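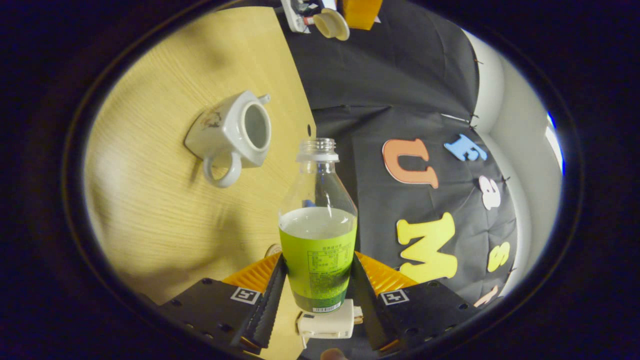

Home | Programs | Reports | Contact

August 16, 2025
By Ginette Poulain

Verine Archive Project: progress report to the Brandine Fund

This report covers work on the Verine parish and notarial registers from March to the present. The grant pays for conservation assessment, cleaning, and cataloging of the 397 bound volumes held in the Tanguy building. Digitization is handled under a separate agreement with Ginumer and is mentioned only where it affects our schedule.

Status of the volumes

Condition assessment is complete for all 397 volumes. Of these, 241 have been surface cleaned and rehoused in archival boxes. The rest are divided between volumes awaiting cleaning and 40 volumes set aside for binding repair. Most of the repair group dates from the two decades when the registers were kept on the ground floor. Damage is mainly to lower boards and sewing, and text loss is limited to the outer margins.

Cataloging

Entries for the cleaned volumes have been drafted to the field list agreed with the Fund. Place names remain the slowest part. Spellings vary between clerks and sometimes within one volume, so we record the form as written and link it to a single standard form. The authority file now holds 600 linked forms. Two series had been shelved under the wrong notary; both have been renumbered, and the old shelf marks are kept in a notes field.

Storage

The dehumidifier on the upper level was replaced in March. Readings have stayed within the target range -- except for one four-day period when the sensor on the north wall lost power. Data for those days are missing from the log and have not been estimated.

Budget

Spending on boxes and board is slightly over plan because of the number of oversize volumes. The conservator's hours are under plan. We request permission to move the unspent hours to the binding repair line. No change to the total is needed.

Next period

Cleaning will continue in shelf order. Repair quotes are due from two binders -- a third declined the work. The draft catalog will be sent to the Fund before any entries are released to Ginumer.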